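Last updated: 6th July

Spent most of this week collecting demonstrations for the shoe-sorting task, and a few people asked what that involves day to day. Thread.

The task sounds small. There are two pairs of footwear on a table and a little two-tier stand. At the end of each run, one pair should be on the top tier and the other pair underneath, with both shoes of a pair side by side and facing the same way.

We record it by hand. The person doing the run holds one gripper in each hand and does the job with those. No robot arm involved at this stage. The arms come later, once there is a policy worth trying on them.

I have done this both ways. On my last project, at Baumgart, we drove the arms remotely and a good day was 30 usable runs. With handheld grippers I finished this week with 124, and I wasn't rushing.

The tradeoff is that a hand can do things an arm can't. You can twist your wrist in ways that no joint limit allows, and you don't notice you're doing it. We throw those runs out when we replay the motion against the arm model. Early on I was losing a lot of them.

So I now stand with my feet in one place and keep my elbows fairly low. Gumaro Xolalpa taught me that on my second day and my discard pile got a lot smaller.

Why shoes? They're a decent mix of hard things. A clog is stiff enough to grab by the edge. A slide has a wide strap that you can pinch, but the sole swings when you lift it. A policy that only learned one kind of grasp will do badly on the other.

Matching is the second half of it. The model has to pick the partner out of whatever else is on the table, then put it down pointing the same way. With two pairs that's easy for us. For the policy it was the main source of errors in October. 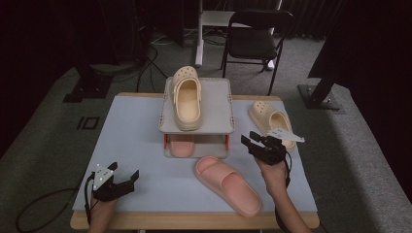
One of each pair on the stand, the other two still on the table.

The halfway state is worth collecting on purpose. If every run starts with all the shoes on the table, the model sees plenty of openings and not much variety in the middle. We start some runs with one or two shoes already placed and only record the rest.

The lower tier is the slow part. Going onto the top tray you have open space from above. Going underneath you have to come in nearly level, and the fingers need room to let go. My first tries hit the front of the stand a lot.

What works for me is to set the shoe down just short of the opening, let go, close the fingers and push it in from the heel. It adds a few seconds. The push shows up clearly in the data too, and the policy seems to like it.

We did argue about that. One view was that the push is a second skill and we should keep the runs simple. The other was that people would do it that way at home, so record it. We went with the push and tagged those runs separately in Ponumik, so they can be pulled out if they cause trouble.

Start positions: I use a printed list. It tells me which shoe goes where, turned which way, and I place them before each run. Left to myself I put everything in the same few spots. I went back through my first batch and it was embarrassing how neat it was.

The list has 20 layouts on it. After the last one I shuffle the order and start again. When a layout feels awkward I still do it. Those tend to be the ones the policy fails on later.

A few rules we settled on, in case they help anyone setting up something similar:

Move at the speed you would want the robot to move. Fast hands make bad data.

If you drop a shoe, pick it up and keep going, then tag the run as a recovery. Don't stop the recording. We want those.

If you fumble in a way no robot could copy (catching it against your sleeve, say), mark the run bad right then. You won't remember by the afternoon.

Open the grippers fully at the end and hold still for two seconds. Our trimming script looks for that pause. Without it you get runs that end at odd times and someone has to fix them by hand.

Keep the cables behind you or well off to the side. I've pulled a recording short by leaning too far against a cable, and that was a good run too.

On quality checks: Gumaro reviews 12 runs from each session, picked at random. He watches them at double speed and looks at the gripper opening over time next to the video. If more than two look wrong, the whole session gets a full review. That has happened to me once. Tracking had drifted and I hadn't noticed.

Now I do a quick test before I start. Touch the finger tips to two marks, check that the distance reads right, then go. Takes a minute.

Tooling, since I'll get asked. Recording and tags are in Ponumik. Kisora handles the replay check against the arm. Both are in-house and neither is pretty - Kisora still opens with a window that is too big for my laptop.

Does more data help? Up to a point. Going from a small set to a medium one made a clear difference. After that, adding more of the same layouts did very little, and adding new shoes did a lot. That's why the next batch will have footwear with laces in it. I'm not looking forward to the laces.

Physically it's fine, a bit dull. The grippers are light but you hold them out in front of you for a long time, and my forearms know it by the end. I take a break after every pass through the list, and I stop for the day when I start getting sloppy on placement.

Next is a first training pass on the new set, then a trial on the arms over at the Uvham lab. I'll post the failures as well as the good runs. If you've collected two-handed data and have a better trick for getting things under a low shelf, I'd like to hear it.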